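Section 4: Setting Up Your Huvaseck Drip Coffee Maker for the First Time
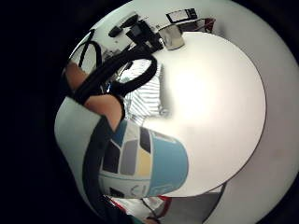 Feltoletti Home Products – Customer Care Team

Thank you for choosing the Huvaseck. We know the temptation is to fill it up and press the button the minute it comes out of the box, and we've all done it ourselves, but please give this section a quiet read first. The first set-up takes a little patience and after that the machine asks very little of you. If you bought the Kilar version with the built-in grinder, read Section 5 as well, as a few of the steps below are done in a different order.

4.1 Choosing a spot

Pick a flat, steady surface that can take a bit of heat and the occasional splash. Leave enough room above the machine to open the lid all the way, and pull it out from under any low cabinets before you brew, so the steam can rise freely. The power cord is kept short on purpose. Plug it straight into a grounded wall outlet.

CAUTION: Do not use an extension cord or a power strip, and do not let the cord hang over the edge of the counter where a child or a curious pet could pull on it.

4.2 Unpacking

1. Lift the machine out by its base. The lid is not a handle, however much it looks like one.
2. Peel off all the tape, including the small strip that holds the brew basket shut. It is clear tape and easy to miss.
3. Open the lid and take out the cardboard insert and the paper packet with the test strip and the measuring scoop.
4. Wash the carafe, the brew basket and the scoop in warm soapy water, rinse them well and let them dry.
5. Wipe the outside of the machine with a damp cloth. Never put the machine itself in water.

Note: The carafe lid can go on the top rack of the dishwasher. The carafe is happier being washed by hand.

4.3 Setting the water hardness

Water is different from one town to the next, and the machine uses this setting to work out when to remind you about descaling. It's worth doing now, while the test strip is in front of you.

1. Dip the strip in a glass of cold tap water for one second and shake off the drops.
2. Wait 60 seconds, then compare the strip with the color chart inside the back cover.
3. Plug in the machine and hold down the CLEAN button until the light blinks.
4. Press CLEAN again to step through the levels: one blink for soft, two for medium, three for hard.
5. When you have the level you want, leave the buttons alone. The machine beeps once and saves your choice.

If you use a Wyss filter pitcher, test the filtered water instead, and test it again whenever you move house or change to another kind of filter.

4.4 The rinse cycle

Please don't skip this part! New tubing has a taste of its own, and two rinses will take care of it.

1. Fill the tank with cold water up to the MAX line. Do not go past it, or the extra will run out through the overflow hole at the back.
2. Close the lid and set the empty carafe on the warming plate.
3. Press BREW. You will hear some gurgling and perhaps a few clicks, all quite normal.
4. When the machine beeps, switch it off, pour out the water and let everything cool for ten minutes.
5. Do the whole thing once more with fresh water.

CAUTION: The water in the carafe is very hot, and so is the warming plate. Keep your hands and face away from the vents in the lid while the machine is running.

4.5 Your first cup

We suggest starting small. A single large mug usually holds between 300 and 500 ml, though the bigger ones can surprise you, so measure your favorite once with water and you'll know for good.

1. Fill the tank to the amount you want.
2. Put a size 4 paper filter in the basket and fold the seam flat. A rinse under the tap helps it stay in place.
3. Add one level scoop of medium-ground coffee for each cup mark on the tank. Stronger or weaker is up to you, and most people fiddle with this for a week or so before they settle.
4. Close the lid firmly, put the carafe in place and press BREW.
5. Wait for the beep before you pour. The drip-stop will hold things back if you really can't wait, but only for 20 seconds, and the first half of the pot always comes out stronger than the rest.

Note: Cold mugs take a surprising amount of heat out of fresh coffee. Fill yours with hot tap water while the machine is brewing and empty it just before you pour.

4.6 If something doesn't seem right

The machine won't start: check that the lid is fully closed, as there is a small safety switch under the hinge.
Water comes through very slowly: the grind may be too fine, or the filter may have folded over on itself.
The coffee tastes of plastic: run one more rinse cycle with plain water.
The CLEAN light stays on: turn to Section 7 for descaling.

Replacement carafes can be ordered under part number 586. Have the serial number from the underside of the machine ready when you get in touch with us, and please unplug the machine and empty the tank before you turn it over to look.

Page last revised August 17, 2022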